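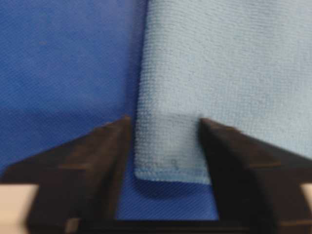

Pano de microfibra azul-claro junto a um tecido azul-royal em sarja.

Como lavar panos de microfibra sem estragar as fibras

Quem me acompanha desde fevereiro sabe que eu tenho um carinho meio exagerado por pano de limpeza. Comecei com uns paninhos amarelos comprados na feira e hoje tenho uma gaveta inteira só deles (minha cunhada acha graça, mas sempre leva um emprestado!). De tanto me perguntarem como eu lavo, resolvi escrever com calma.

Primeiro, separe. Microfibra vai com microfibra e mais nada. Toalha de algodão solta fiapo, e o fiapo gruda nas alcinhas do tecido de um jeito que depois só sai com escova e muita paciência. Já perdi uma tarde de quarta-feira catando pelinho branco, e não recomendo a ninguém.

Antes de ir para a máquina, sacuda cada pano na área de serviço. Se estiver muito engordurado, deixe de molho numa bacia com água morna e uma colher de detergente neutro. Meia hora costuma bastar, mas pano de fogão eu deixo até depois do almoço.

Na máquina, use o ciclo delicado, água fria ou morna e pouco sabão, de preferência líquido. O sabão em pó nem sempre dissolve direito e vai ficando preso na trama. E, por favor, nada de amaciante! Ele forma uma película sobre as fibras e o pano passa a empurrar a água pela pia. Água sanitária também fica de fora.

Se você já usou amaciante, calma, muitas vezes dá para recuperar. Lave de novo só com meio copo de vinagre branco de álcool, sem sabão nenhum, e capriche no enxágue. Aprendi essa com a Oliwia Górecki, minha vizinha de porta, e salvei assim um lote de 13 panos que eu já ia jogar fora.

Para secar, varal e sombra. Na secadora, só na temperatura mais baixa. Ferro de passar, nem pensar, que o calor derrete as pontinhas e o pano fica áspero para sempre.

Depois é dobrar e guardar em lugar fechado, longe da poeira. Eu separo por cor: azul para vidro, verde para cozinha, rosa para banheiro. Na semana que vem conto como faço com os esfregões, que dão um pouquinho mais de trabalho.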